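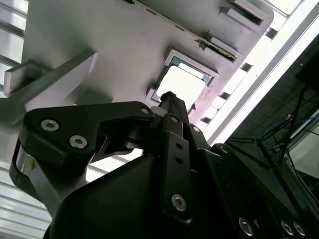 Pale grey plate from below, light coming through the square opening.

Looking Up: A Lurkton Gallery

Welcome, and thanks for stopping by. Looking Up is the Lurkton members' gallery of undersides, edges, slots and holes, which I know sounds like a very small corner of the world to spend your evenings in, but once you start noticing the bottoms of things it's awfully hard to stop (ask my family, who have waited beside a good many park benches while I crouched). Put the kettle on and take your time with it.

The grey plate opens the gallery this year, and I'm very glad of it. I'm fond of a plain surface with one decent opening in it. Most of it is just that soft, pale grey, and if you look at it long enough a bit of lavender creeps in, the colour of the sky over the bay just before tea time. I had it on my screen at 7 in the morning and again late at night, and I'd swear it was two different greys. My old monitor may have something to do with that.

My favourite part is the edge of the square. It has a raised rim with a bevel to it, then a darker metal frame inside, and then the white, so your eye goes down a sort of staircase before it gets to the light. Jummai Adeleke, who hung our last show and has strong views on borders, thinks the rim should be the whole picture and the rest cropped away. I've left it alone. I like having all that quiet grey to rest on, and I like the tilt.

Do have a look along the upper right edge too, at the narrow dark slit with the jagged sides. I missed it altogether the first time through. Osaze Bako spotted it within seconds and wrote me three paragraphs about how a rough line makes the tidy square look tidier, and having gone back to it with a biscuit in hand I think he's right. There are two rectangular slots up near that corner as well, one right at the top and the other beside the slit, and they're a nice little echo of the big opening if you're the kind of person who enjoys an echo.

A few words about the gallery

We began with a shoebox of prints and a borrowed wall, and there are now more than 3,000 pictures in the members' archive, nearly all of them sorted by Oluwatosin Onyeka, who has the patience of a saint and a labelling system I still don't understand. The theme for each gallery is put up in August, and members have until the end of spring to send things in. This year's was "openings", which brought us letterboxes, drains, buttonholes, a truly lovely colander, and more keyholes than I'd have thought the district possessed.

Choosing was hard and took up several evenings at Adaeze Briggs's dining table. We got it down to 99 pictures for the printed book, and I'm still sorry about a couple of the drains.

If you'd like to see prints in person, they go up in the front room at Lurkton once the book is back from the printer. The grey plate will be on the left as you come in, hung a little above head height so that you have to tip your chin up to it — Jummai's idea, and a good one, though I've asked for a chair nearby for those of us with necks. Archive numbers for anyone ordering a copy: the plate is 2,202, and the colander that so many of you have written to me about is 1,808. Please quote the number and not the title, as we have at least four pictures called "Light" and one of them is a cow.

Sending something in

Members can send up to six pictures for the next gallery. Any camera will do, and phones are very welcome. Please don't sharpen them first, as Chidubem Bassey prepares everything for print and would much rather work from what you started with. A line or two to go with each picture is lovely, but a title on its own is fine if you're not a writer. If you are a writer, well, you can see I'm hardly in a position to tell you to keep it short.

Next theme: "corners". I've already been round the back of the shed with a torch.

Back to all galleries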